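Kitchen Notes > Questions > Painting Cabinets Dark Blue

The questions I get most about navy cabinets

I'm Kacper Grabowska and I write this blog mostly in the evenings, so if you emailed me in September and heard nothing, sorry! I've put the usual ones in one place.

Is navy too dark for a small kitchen?

I get this one every week. My own kitchen is tiny and faces north, and I love the navy in it. What saved me was keeping everything near it pale. If your floor and counters are dark too, I'd think harder about it, or do just the uppers and leave the rest alone for a year.

Which shade should I get?

Get samples, please. Paint them on a big piece of card (bigger than you think, a little square tells you nothing) and move it around the room morning and night. I went through four before I settled on one called Hodon, and the one I'd been sure of online looked purple by my window. Very deep blues can pass for black after dinner, so look at them with your lamps on.
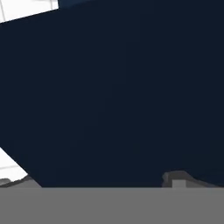
Deep navy up close, with a bit of white in the corner.

Do I have to sand?

Yes. I know, I know. You don't need to get down to bare wood, you just want to take the shine off so the primer has something to hold on to. I start with 120 grit and wipe everything down afterward with a damp cloth, then let it dry before I open a can. Wash off the grease first, though, or you'll only be rubbing it in.

How long between coats?

Whatever the can says, and then be patient. I wait 24 hours even when the label says less, and I've never been sorry. The doors feel dry long before they're hard, so go easy on them for a few weeks and don't stack them face to face (my cousin did, and peeling them apart sounded like tape coming off a box).

Should I paint the insides too?

It depends if you'll see them. Behind closed doors I leave them be and spend the time on something nicer. Open shelving is another story, and I'd carry the same color right through, back and sides and all. Matte looks lovely in there, but it does mark, so put felt pads under anything heavy.

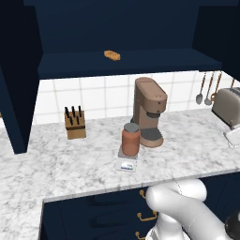
Open navy shelf over a white tile backsplash and marble counter.

Brush, roller or sprayer?

Small foam roller for the flat parts, a decent angled brush for the edges. I rented a sprayer once and spent more time taping up the room than painting it. If you have a garage and good weather, go for it and send me pictures!

What did it cost you?

I spent $100 on paint and primer, and the rollers and tape were left over from the hallway. New handles would have doubled that, so I cleaned up the old ones and put them back.

Does navy show fingerprints?

Oh, it does. Flour too, and whatever the dog leaves down low. A soft cloth with warm water and a drop of dish soap gets it off. Skip the scrubby sponges, they leave shiny patches on a matte finish and you'll see them every time the sun comes in.

Can I touch up chips later?

Sure, just save some paint in a jam jar and write the name on the lid. I use a kid's watercolor brush and dab it on in two thin goes.

Related questions
Cleaning old cabinet handles
Grout that won't stay white
Living with open shelves
What I'd do differently in the hallway

Contact Kacper | © Kitchen Notes | Back to top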